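Rotley Community Help > Visits and Open Days

Preparing pupils for a robot tidying demonstration

Posted by Wilma Wouters

Our school has accepted an invitation to the Engelhardt open day in February, at which a mobile arm will be shown clearing a lived-in family room. A party of 30 pupils will attend. I should be grateful for advice on two matters: how close the pupils may stand, and what they ought to look at while the arm is working. The invitation gives a start time of 10 in the morning and very little else.

2 replies

Jeanine Verhoeven

I accompanied a group to the same demonstration last year. Visitors are kept behind a marked line and are not permitted to cross it while the arm is powered. The staff divide large parties into smaller groups, and it is advisable to send them a list of names beforehand.

As to what should be observed, I would direct the pupils to the gripper and to the floor. The view from the wrist is shown to visitors on a screen, and it explains a good deal about why the work proceeds slowly. Pupils may be asked which items they would pick up first, and how two fingers should take hold of a sandal, a crumpled cloth or a thin sheet of paper. 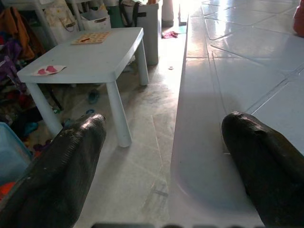
Points to raise with the pupils

The sandal lies under the table, between the legs, so the arm must reach in without striking them. The tiled floor is on two levels, and the edge of the step has to be taken into account in every movement. Strong daylight from a doorway reflects on the tiles, and our guide spoke at some length about glare.

Questions are taken at the end. Kindly ask the pupils to write theirs down in advance, as the session is short.

Ustico

Went with the Usholm group. Bring a packed lunch, the café is small. Parking is 500 metres away. I do not know about the distance from the arm, we were at the back.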